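3. The basket and the surface

3.1 Why I stopped looking at the folding

When I started on the Veson diaries I thought I was writing a paper about folding. Everybody has opinions about folding, and I have a whole shelf of books on it, so it seemed like a safe subject! But the more entries I read, the less people had to say about it. They wrote about the basket. They wrote about where the basket sat, who had moved it, how long it had been there, and whether it counted as "done" if the clothes were clean but still in it. So this section is about the basket and the piece of furniture it ends up on, and the folding will have to wait until section 4.

The material is the same as before: 248 diaries, kept by households in Etonach and Osel through July, plus my own notes from the sorting sessions. I asked people to write a line or two whenever they handled a basket of clean cloth — carrying it, emptying it, digging in it for a sock, all of it. I left "handled" vague on purpose, and got a few cranky margin notes for my trouble. For the sessions I stuck to small, flat things (hand towels, dishcloths, napkins and so on), partly so that sleeves wouldn't get in the way and partly because small flat things are what people told me they never bother to fold.

Figure 1 has the setup I come back to most often in this section: a pink plastic basket with grid-patterned walls and a handle at each short end, sitting on a light wooden table with a jumble of peach and white and light blue cloth in it. What I'd like you to keep in mind is the jumble. In the diaries a basket in that state goes by a lot of names ("the pile," "the heap," "Mount Doom" in one Osel kitchen), and nearly all of them make it sound bigger than it is.

Figure 1. Cloths in a basket on the table. 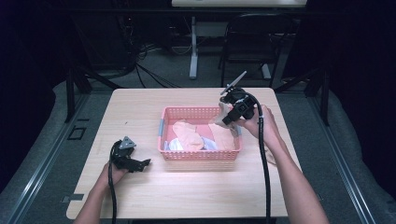 One diary keeper from Osel wrote back after reading my draft that I had it the wrong way around: in her house the pile only felt big when the basket was small, and once she switched to a wider one she quit dreading it, even though the wash was exactly the same. I've thought about that note a lot, and I believe she's onto something. A narrow, deep basket hides most of what's in it. You see the top layer and you guess at the rest, and people guess high. With a wide, shallow one you can look across most of the load at once and make a plan, even if the plan is just "towels first."

3.2 Taking from the top, taking from the side

There are two ways of getting a cloth out of a jumble, and most people use both without noticing. Top-takers lift whatever is uppermost and deal with it, whatever it is. Pickers go in for a particular thing, usually a color, and leave the rest to settle. I coded 500 basket entries for this and found that the same person would often start as a picker and end as a top-taker. The changeover tends to come when the easy color is used up. If the load has a lot of one shade in it, people pull that shade out first and feel pretty good about their progress, and then they're left with the odds and ends and just take what comes.

Similar colors make trouble too. Two cloths in neighboring pinks lying against each other get picked up as one, and then there's the small annoyance of shaking them apart. It came up in 21 of the entries, which doesn't sound like much, but these were people bothering to write it down with a pen. A few had worked out little fixes. One household folds the pinks in with the bath things so that the question never comes up. Another bought only white dishcloths for years and then, as the diary puts it, "got bored and ruined the system."

I should say something about handles as well. I had expected the handles to matter for carrying and for nothing else. In the entries, though, people also used them for turning the basket. They'd work through the near side, then give the whole thing a half turn and carry on, which saves reaching over. Baskets with handles at the short ends came up more often in these turning entries than the ones with cutouts along the long sides, but I wouldn't hang much on that, given that I never asked anybody what kind of basket they owned until it was too late. (I know. It's in the limitations.)

3.3 What the table does

Now for the surface. I grouped the places people named into beds, couches, floors, tops of machines, and tables. Beds won easily. Tables came in well behind, and 70 of the households said that they never used one for this at all, mostly on the grounds that a table gets cleared for dinner and a bed gets cleared only at bedtime.

The people who did use tables were fond of them, however. A firm, flat top lets you smooth a cloth with the side of your hand. It also sets a limit: a stack goes up or it goes off the edge. Several diaries mentioned the finish, which I hadn't thought to ask about. A smooth top lets cloth slide, handy for pushing a stack along and a pain when the stack is thin napkins. Figure 2 is a closer look at the light wood tabletop, with the fine wavy grain and the soft bright patch where the surface catches the light. Pale cloths can be hard to tell from a pale top under that kind of shine, and two of the Etonach diaries complain about losing a cream napkin on a cream table.

Figure 2. Grain and reflected light on the tabletop.

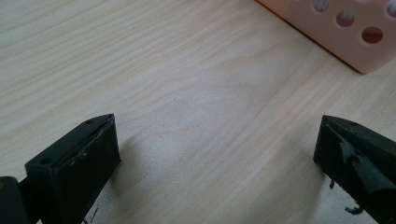 Does it help to empty the whole basket onto the table before starting? For small flat things, mostly in houses where one person does the job from start to finish. Where two people share it, or where it gets interrupted, the entries lean toward leaving the cloth in the basket and taking it out a piece at a time, so the whole load can be carried off when the table is needed.

I tried both ways at home for a month and came down on the side of the basket, though I have a small table and a habit of wandering off. The Poulain survey, which I use for comparison in section 5, asked only about beds and floors, so I can't tell you how far any of this travels. What I can do is go through the stacks themselves, and for that we need to get to the folding.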